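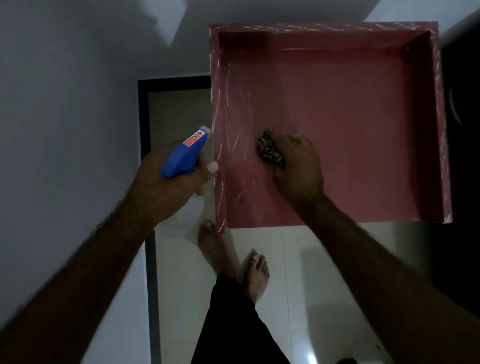

Plalorico drawer and shelf trays, powder coated steel. Sold singly or by the pack. We've carried these since the old Ventura shop and they're still the ones most people come back for. Three sides raised, front open so you can sweep stuff straight out, or slide a box in without lifting it over a lip. Red in stock now, gray and cream on order. The rims come wrapped in clear film like on the red one shown, all wrinkled, peel it off before you load anything. Film left on for months gets brittle and comes away in little bits, a pain.

Sizes
Small, fits the Prakwood narrow cabinet
Medium, fits Prakwood standard and most 24 inch shelving
Large, fits Monham bench units, NOT the older Monham with the rounded posts

Measure the inside of your cabinet, not the door. Measure at the back too. Older cabinets pinch in at the back and we get a lot of returns over that.

Load
Small and medium, 32 lb spread evenly. Large, 81 lb spread evenly, on four brackets. On two brackets call it half. Don't stand on them, don't use them as a step, yes we've been asked.

Whats in the box
Tray
Brackets (2 with small and medium, 4 with large)
Screws for steel uprights
One sheet of instructions, drawings only

Wood screws not included. If your cabinet is wood tell us in the order notes and Mateja Kneževič will drop a bag in, no charge.

Fitting
Brackets first, finger tight. Tray on. Push back till it stops, check it with a level, then tighten. If it rocks, one bracket is in the wrong hole, nearly always back left becuase you can't see it. Pull the tray and look before you start bending things.

Want it tipped a little toward the open side, for parts bins? Drop the front brackets one hole. One only. Two holes and cans slide out on the floor.

Cleaning
Warm water, dish soap, soft cloth. Dry the corners. No steel wool, no scouring powder. Paint thinner will dull the finish and it doesn't come back. For tape gunk use a bit of cooking oil, leave it ten minutes, wipe, then soap.

Chips: touch up pens for red and gray, ask at the counter. Cream pen is a near match only. Sand lightly first or it'll flake.

Questions we get

Will it hold water? No. Open front. If you need a drip tray look at the Plalorico boot tray, separate page.

Can I cut it down? You can, we don't do it for you. Cut edge is bare steel so paint it the same day. No returns on cut trays.

Magnets stick? Yes. Strong ones scratch when you drag them, lift them off.

Stack without brackets? Not loaded. Empty is fine, put cardboard between.

Outdoors? Covered porch or garage ok. Not open weather. Rust starts at the screw holes.

Can I get the old blue? Discontinued in November, sorry. Ilze Lūse keeps a list of people who want it, if enough sign up we'll ask for a run. Minimum is 120 trays so it may be a while.

Ordering
In stock colors ship in two working days. On order colors, three to five weeks, we email when they land. Large goes by freight, curbside only, so have a second pair of hands there. Its an awkward shape more than a heavy one.

Packs of six or more get the trade price, shows up in the cart by itself. Mixed sizes count. Mixed colors count. Brackets on their own don't.

Returns
30 days, not cut, screws in the bag. Keep the carton till you've tried the fit. Damaged in shipping, send a photo of the carton AND the tray the same week, we can't claim without both.

Spare brackets and screws are on the parts page. Give the size and left or right. Left means left when your facing the open side.

Page updated May 6, 2021. Prices in the cart are the current ones, ignore the paper catalog.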